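3 min read

Two-armed robots learn to pack fruit by asking for help at the right moment

20/03/2024

A small robotics lab at Cluvusthorpe has found a way to teach a pair of robot arms to handle fruit with far fewer human demonstrations than it used to need, and the idea behind it is wonderfully simple. The robot speaks up when it is unsure, and a person steps in for just those few seconds.

The method is called Prerkska. It comes from a team led by Marjatta Pelkonen, who has spent much of her career on the problem of getting machines to pick up soft, odd-shaped things without bruising them. Fruit is a great test for this. Two mangoes from the same box can differ in size, tilt and ripeness, and a grip that suits one may be all wrong for the other.

Most labs teach this kind of skill by having a person steer the arms through the whole job, over and over, while a computer records every movement. The program then learns to copy what it saw. It works, but it eats up hours, and a lot of those hours go to parts of the job the robot already does well, like moving across an open stretch of table.

Pelkonen's group started with 45 full demonstrations of a packing task and then stopped recording full runs altogether. From there the arms worked by themselves. Several copies of the same trained program each suggested the next movement, and whenever the suggestions drifted too far apart, the arms paused and handed control to a person. Once the tricky bit was done, the person let go and the robot carried on. Only the corrections were saved and added to the training data.

"The first afternoon it paused all the time, and we thought we had set it up wrong," Pelkonen said. "Then we looked at where it was pausing, and it was nearly always the last few inches before contact. That's where I would have wanted help too!"

With the corrections added, the lab reports a 61 percent cut in the time people spent steering the arms, compared with its old approach, for the same rate of successful packing. The team also tried the trained program on fruit that had been left out of the first round of demonstrations. It paused more often at first, as you might hope it would, and then less and less as new corrections came in.

One of the nicest findings has to do with the two arms working together. Pelkonen had expected handing control over to be clumsy, with one arm frozen while a person moved the other. The group ended up letting each arm ask for help separately, so the second can keep doing its own part if it is confident. Operators told the team they liked this much better than stopping everything, and it shortened the runs as well.

The work is being done on a fruit-packing table set up at the lab with backing from Hyvönen, a grower and packer that has been in business since 1922 and still sorts much of its mixed fruit by hand.
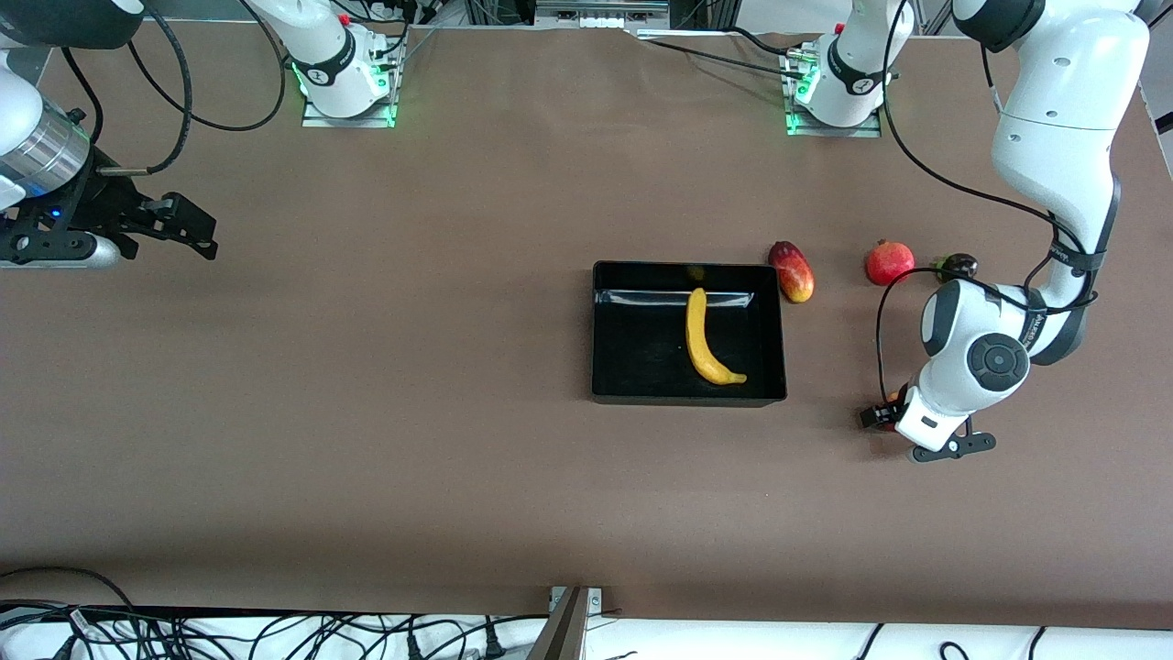 Does the robot need to know the name of each fruit before it can pack it?

The program is never given names or labels. It works from camera views and the position of the arms, and it learns which movements go with which shapes, so a new fruit is mostly a question of whether its shape is close enough to something it has handled before.

There is still plenty left to sort out. Very small fruit remains hard, and stems get in the way more than anyone on the team expected. The pauses also depend on a cutoff that has to be set by hand. Put it too low and the person is called over constantly, too high and the robot pushes ahead with a bad grip. Pelkonen would like the program to adjust that number for itself, and a student in the group has already begun testing a version that does.

The lab plans to release its correction data in April, along with Sukalard, the software it wrote for passing control back and forth between person and robot.

Get our science stories by email once a week. Enter your address to sign up. You can unsubscribe at any time.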